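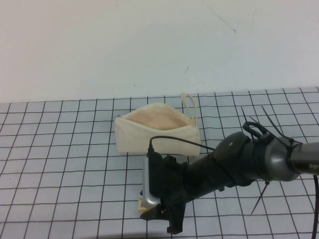 How to follow a legislative hearing without losing your whole day

I started watching committee hearings a few years back when our state legislature was looking into a road contract in Standville, which is where I live, so I had opinions. The first one I sat through, I understood maybe a third of it. People kept "yielding back" and "reserving" and arguing about exhibits I'd never seen. I've gotten a lot better at it since (low bar!), and a few friends have asked me how I do it, so I'm writing it all down.

You don't need a law degree for any of this. You need a browser, a notebook and some snacks.

Step 1: Find the notice

Every hearing has a public notice, and it's usually buried on the committee's own page and not on the legislature's front page. Look for a tab that says "Calendar" or "Meetings." The notice gives you the start time, the room, the topic and the witness list. Copy the witness list into your notes right away. Ours gets taken down once the hearing is over, which drives me nuts.

If the notice says "executive session," part of it will be closed to the public. You can still watch the open part, but check the order so you don't sit there staring at a holding screen for an hour like I did.

Step 2: Read the opening statements first

Most witnesses hand in a written statement, and plenty of committees post them the night before or that morning. Read those! The spoken version is nearly always a shorter cut of the written one, and once you've read it you can spend the first part of the hearing getting coffee.

When Krisztina Hajdu from the county auditor's office testified in our road case, her written statement ran 6 pages and she read out less than half of it. The part everybody argued over later was on page 5, and she never said it out loud.

Step 3: Make a cast list

I draw two columns. Members on the left with their party and district, witnesses on the right with their job and who they reported to. That last bit matters more than you'd think. Half the questions at an inquiry boil down to "who told you that, and when," and if you don't know that Zachary Sandhu worked under Corinne Haverford and she worked under the commissioner, you're going to be lost by lunch.

Leave space under each witness name. You'll fill it in as you go.

Step 4: Learn the five-minute rhythm

After opening statements, members take turns asking questions, and in most committees each one gets five minutes. Sometimes the chair and the senior minority member get a longer block up front, and sometimes they hand it to staff lawyers. If staff lawyers are asking, pay attention. They're usually going through things in order, with documents, and that's where I get my best notes.

The five-minute rounds are a mixed bag. Some members ask real questions. Some give a speech and then ask "isn't that right?" with nine seconds left. I let those ones wash over me.

A few phrases to know:

"I yield back" means they're done and giving up their leftover time.
"Point of order" means somebody thinks a rule is being broken.
"Without objection" means the chair is adding something to the record and doesn't expect a fight.
"Reclaiming my time" means stop talking, please, it's my turn.

Step 5: Write down times, not just quotes

This is the one habit I'd beg you to pick up. Every time something interesting happens, jot the clock on the video player next to it. Later, when your brother-in-law insists a witness said the exact opposite (mine did, over dinner on a Friday), you can go straight to the spot.

I use three marks in the margin. A star for a new fact, a question mark for something I want to check, and an H for hearsay, meaning the witness heard it from somebody else. Hearsay is allowed in most legislative hearings, by the way. They aren't trials, and the rules of evidence mostly don't apply.

Step 6: Check the exhibits

When a member holds up an email and says "Exhibit 7," go find Exhibit 7. It may be posted the same day or it may take a week. Read the whole thing, plus whatever comes right before it in the chain. I've seen a single sentence read aloud that sounded terrible and turned pretty mild with the two above it, and I've seen it go the other way too.

Step 7: Wait for the transcript

The official transcript for our road hearings came out in April and ran to 1,912 pages with attachments. I did not read 1,912 pages! I searched for the names on my cast list and read around the hits, and that took me a couple of evenings.

Transcripts can carry corrections from witnesses, often on a sheet at the very end. Look there before you quote anybody.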